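검색어를 입력하세요 검색

웨딩 플래닝 실무 5강 강의노트: 당일 진행표 짜기

지난 시간에 예산표까지 끝냈으니 오늘은 드디어 당일 진행표예요! 제가 이 일 하면서 제일 좋아하는 부분이라 말이 좀 길어질 수 있어요(미리 양해를...).

일단 진행표는 예식 시작 시각에서 거꾸로 짭니다. 예식이 오후 2시라면 신부 입장 준비 1시 40분, 하객 착석 안내 1시 30분, 원판 사진용 가족 집합 1시, 이런 식으로요. 처음 하는 분들은 꼭 아침 메이크업부터 순서대로 써 내려가다가 마지막에 30분이 모자라요. 저도 첫 예식 때 그랬고, 그날 축가가 한 곡 날아갔습니다. 신랑 친구분이 석 달 연습하셨다는데 지금도 죄송해요.

다음은 이동 시간. 교재에 나오는 플리스비 하우스 사례를 다시 펴 보세요. 하객 140명이 채플에서 정원으로, 정원에서 연회장으로 두 번 움직이죠. 플래너였던 아이오나 핼리데이는 첫 이동에 10분을 잡았는데 실제로는 25분이 걸렸어요. 어르신들, 유모차, 그리고 중간에 멈춰서 사진 찍는 분들! 저는 하객이 100명을 넘으면 무조건 20분 이상 잡고, 잔디밭이 끼면 거기에 5분 더 얹어요.
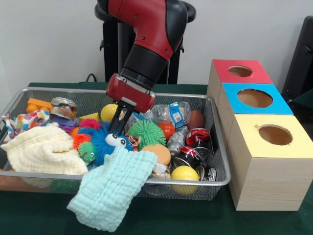
진행표 실무 > 업체 공유본

업체용 진행표는 신랑 신부용이랑 따로 만드세요. 영상 팀한테 한복 대여 반납 시간까지 적힌 네 장짜리를 보내면 안 읽어요. 한 장으로 줄이고, 맨 위에 당일 연락 담당자 번호, 그 아래 그 팀이 꼭 알아야 하는 시각만 넣습니다. 케이크 업체 토스테티 사례에서는 반입구 위치가 빠져 있어서 3단 케이크를 들고 정문 계단으로 올라갔죠(생각만 해도 아찔해요).

영상 팀은 조금 더 챙겨 주면 좋아요. 마이크 채우는 시간, 서약 순서, 축사하는 사람 이름과 앉는 자리. 본식 영상은 결국 소리라서 신랑 옷깃에 마이크 채울 5분을 진행표에 아예 한 줄로 넣어 두세요. 옐리네크 부부 예식 자료를 보면 이 한 줄이 없어서 서약 앞부분을 하객 휴대폰 녹음으로 메웠어요.

비 오는 날 버전도 꼭 같이 만듭니다. 따로 파일을 만들면 당일에 헷갈리니까 같은 표 오른쪽에 열을 하나 더 만드는 게 편하더라고요. 결정 시각도 적으세요. 저는 야외 예식이면 오전 9시에 정하고 그 뒤로는 안 바꿔요. 의자를 두 번 옮기게 하면 연회장 팀 얼굴을 못 봅니다 ㅎㅎ

과제: 그레슬리 홀 예식(10월, 오후 4시 시작, 저녁 식사 포함)으로 전체 진행표 하나, 업체용 한 장짜리 하나를 만들어 오세요. 야간이라 해 지는 시각을 꼭 찾아보시고, 커플 야외 촬영을 그 전에 넣어야 해요. 설명문은 2,000자 이내로 부탁드려요. 지난번에 소설을 써 오신 분이 계셔서...

다음 시간에는 좌석 배치 들어갑니다. 색연필 있으면 가져오세요.

관련 강의노트
- 3강 예식장 답사 때 물어볼 것들
- 4강 예산표와 예비비
- 6강 좌석 배치, 친척 편
- 부록: 축사 부탁하는 법

문의는 강의 게시판에 남겨 주세요 | 무단 전재 금지 | 맨 위로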